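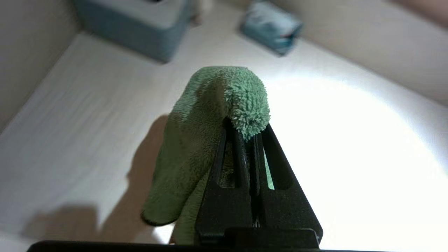

How often should a microfiber towel be washed?
After every session of real work. A towel used only for dry dusting can go two or three rounds if you shake it out well outdoors, upwind of anyone you like.

Section 4. Care of the Towels

The Drondent surface kit comes with 16 microfiber towels, a number that seems generous until February. Treat them decently and they will see you through a good many tables.

4.1 Before first use

1. Take the towels out of the sleeve and remove the paper band. The band is not a cleaning product, though some people have tried.
2. Wash the whole set by itself in warm water. New towels shed, and they would love to share it with your black pants.
3. Hang them up, or tumble dry on low with nothing else in the drum.

Note: A little color in the first wash water is normal. A lot of color means the water was too hot.

4.2 Wiping a table

1. Clear the table. Wiping around a coffee mug leaves a ring of good intentions.
2. Fold the towel in half, then in half again. You now have a pad with several clean faces to work through.
3. For dust, use it dry. For fingerprints, dampen one face with plain water and wring it out hard.
4. Wipe along the grain in long, overlapping strokes. Lift the towel at the end of each stroke and start again at the far side.
5. Turn to a fresh face when the one you're using looks gray.
6. Finish with a dry face, then look across the table from a low angle with a lamp on. Every streak you missed will introduce itself.

Caution: Grit caught in the pile will scratch a soft finish. If you drop the towel on the floor, it is now a floor towel.

4.3 Washing

1. Shake out crumbs and hair.
2. Wash with other microfiber only. Cotton gives off lint, and microfiber collects lint for a living.
3. Use about half the detergent you were planning on. Liquid is best.
4. Skip the bleach, and skip the fabric softener too. Softener coats the fibers, after which the towel pushes water around the table like a bored teenager.
5. Dry on low. High heat can melt the fiber tips, and they don't grow back.

Note: If a towel has already met fabric softener, soak it overnight in warm water with a small squeeze of dish soap, rinse until the water runs clear, and wash as above. This works on most towels. The rest can go to the garage.

4.4 Storing

1. Make sure the towels are completely dry. A damp one shut in a box will let you know by smell.
2. Fold with the hem inside and stack them in the Nonard bin, or any box with a lid.
3. Keep kitchen and bathroom towels apart. We will not explain this step.

Continue to Section 5, Sponges and Other Regrets.

Text revised August 3, 2020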